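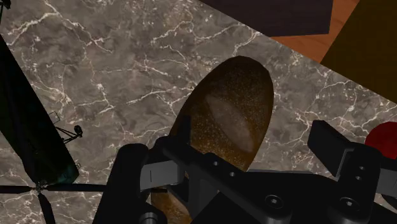 Families with small children have asked for a morning departure on the Zeratari lake crossing for years, according to Anum Magsi, and the new timetable finally gives them one. Afternoon sailings fell in the middle of nap time, she said, and many parents skipped the crossing altogether.

The Zimley Visitor Office confirmed that the family sailing will begin in June and run through the end of the school vacation. The boat will leave the Bhutto landing at 9:30 a.m. and return before lunch. Each sailing will carry up to 80 passengers, and children under 2 will travel free when seated on an adult's lap. Strollers may be brought aboard folded and left on the lower deck.

The route follows the north shore as far as Skallent Falls, where passengers may go ashore for a short walk to the lower viewing platform. The path is paved – the upper trail, which has steps, remains unsuitable for strollers. Restrooms and a changing room are open at the landing stage throughout the season.

The office has set aside 1,000 reduced-price family tickets for the opening month. They can be reserved by telephone or at the Bhutto ticket window, with a limit of one family ticket per household. Regular afternoon sailings will continue at their usual times and prices.

In high wind, the morning boat may turn back before reaching the falls. Passengers on a shortened trip will receive a voucher for a later sailing – refunds will be given only when a departure is canceled. Notices will be posted at the landing by 8 a.m.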